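The yellow jersey and the bare bed

Sheet day always ends up being about something other than sheets. I started out meaning to change the bed and be done before lunch, and then I opened the closet to look for the plaid pillowcase, the sage green one, and of course there were all the sports shirts again. I've been putting off sorting those since October! My favorite is still the yellow one with the wide black stripe over the shoulder, and I do like it on a proper hanger — the neck keeps its shape so much better.
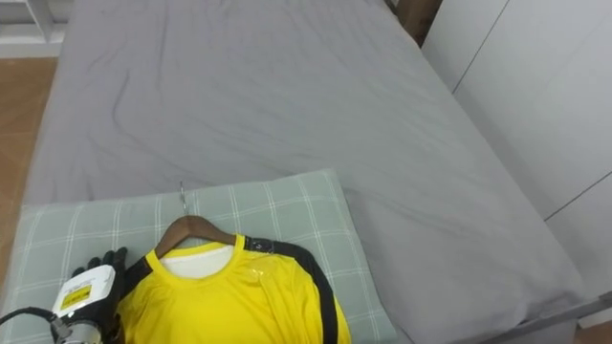 The foot of the bed

I'm very fond of the two pine boxes down at this end, with their slatted tops. They're unfinished, knots and all, and Liên Châu keeps telling me to oil them, and I keep saying I will (I have the oil, it's in the kitchen, it's been there for ages). The pale wood looks so nice next to the gray sheet that I'm half afraid of turning it orange. I paid 70 for the pair and would do it again. The pillows are stacked down there too, pale green, a color I didn't think I'd like this much.

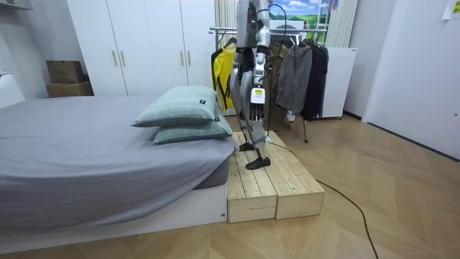

Still to do

Winter blanket into the bag, the rest of the shirts, and a decision about that oil. I'll write again once the closet door closes.

Recent posts
A lamp from Gimlow
Remigiusz Szewczyk's plum cake
Folding towels, badly
July 2020 odds and ends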